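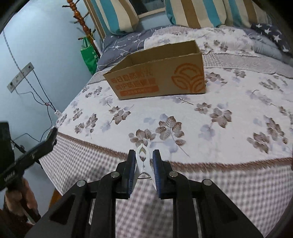 Caramel sauce keeps going grainy - help before February!

Cornwood Kitchen Forum > Sweets and Candy > Caramel

butterandbriar
27th December

Hello all, and I hope everybody had a good, well-fed holiday. I'm hoping somebody kind can set me straight. I've been making the same wet caramel sauce for years (sugar, water, butter, cream, a good pinch of salt) and it has always come out silky. This winter I've had three batches in a row turn sandy on me. The first one seized up while it was still pale, and the other two looked lovely in the jar and then went crunchy in the fridge overnight.

I've promised jars of it for our bake sale in February, so I need to get my confidence back. I use 360 grams of sugar and 90 grams of butter, and I cook it in my old Fosel saucepan, the heavy one with the dented lid. I do stir it the whole time, because I worry about hot spots. Is that my trouble?

oldspoon733
Re: grainy caramel

Oh, you poor thing, I've thrown out plenty of that myself. Yes, I'd look at the stirring first. Once the sugar has dissolved and it starts to bubble, put the spoon down and walk away from it (well, not far away!). Stirring splashes syrup up the sides, it dries into crystals, one of them drops back in and the whole pot follows along like sheep. If one side is coloring faster, pick the pan up and swirl it gently. I also keep a wet pastry brush next to the stove and wash down the sides a couple of times.

My other bit of insurance is a tablespoon of light corn syrup in with the sugar and water. I haven't had a bad batch since I started doing that.

plumcake_hollow
Re: grainy caramel

I'm going to disagree a little, with love. I think corn syrup is a crutch, and I can taste that it makes the sauce flatter. I make mine dry, no water at all. Sprinkle in a thin layer of sugar, let it melt, sprinkle in some more, and stir as much as you please. Any lumps melt back down if you turn the heat low and wait. My grandmother did it that way on a wood stove and I never once saw hers go sandy.

oldspoon733
Re: grainy caramel

Plumcake, I'd bet you a whole pie you couldn't pick out one tablespoon of corn syrup in a blind tasting! Dry caramel is wonderful, but it goes from amber to bitter while you're reaching for the cream, and I wouldn't send somebody down that road with a bake sale coming up. Half a teaspoon of lemon juice does much the same job if she doesn't want the syrup.

butterandbriar
Re: grainy caramel

You are both so good to answer. I like the sound of the lemon, and I have one rolling around in the drawer. I might try a little dry batch too, just to be fair to Plumcake - but on a day when there's no one waiting on it.

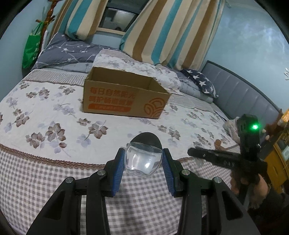
Can I save the two jars that went crunchy in the fridge, or are they done for?

dalisay_bakes
Re: grainy caramel

They can be saved most of the time. Scrape both jars into a saucepan, add a few tablespoons of water, and warm it over low heat until you can't feel any grit when you rub a cooled drop between your fingers. Let it bubble gently for a minute or two to cook off the extra water, then pour it into clean, dry jars. Don't put it back in the old ones without washing them, or the crystals stuck to the glass will start the whole business over again.

plumcake_hollow
Re: grainy caramel

Good advice from Dalisay, and I'd add that your cream should be warm when it goes in. Cold cream makes the caramel clump, and then folks stop too early and leave little hard bits behind. We can all agree on that one, I hope.

oldspoon733
Re: grainy caramel

We can! Warm cream, always. I still want that blind tasting, though.

butterandbriar
Re: grainy caramel

Both jars are back in the pan as I type, and I've got the brush and a cup of water by the stove for the next batch. I'll let it sit in the fridge for 48 hours before I say anything hopeful, and then I'll come back and tell you how it went, lemon and all.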